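How to budget for your first two-armed robot

Last updated Jul 30, 2023

I get asked what a home robot setup costs, and my answer is always to start with the jobs. Write down three chores you want done, then price the hardware. I did it backwards and paid for it!

Start in simulation. My Hellska license is 595 a year, and it saved me from buying the wrong grippers (the short-fingered ones looked so tidy in the catalog).

Next, test two-handed jobs – one gripper holding a cup, the other lowering a carrot into it. If your chores need that, budget for two arms from day one. Adding the second arm later cost me 1086, plus 400 for a new mount.

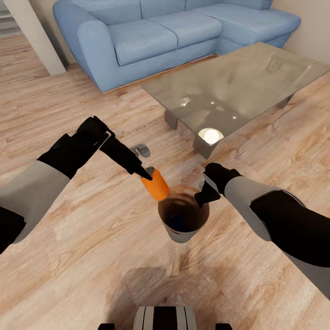

Then put money aside for spares. Fingers, cables, a fuse or two. I keep 13 percent of the total back, and I've dipped into it twice already.

Last, ask for lead times in writing. Bouchard quoted me August and I'm still waiting – so order the slow parts first.

Comments

Lanying Deng: Does the license cover two computers?

Ningsih Wuisan: Mine did, but check the small print. Great tip on the mount!

Contact | © 2023 Ponance | Back to top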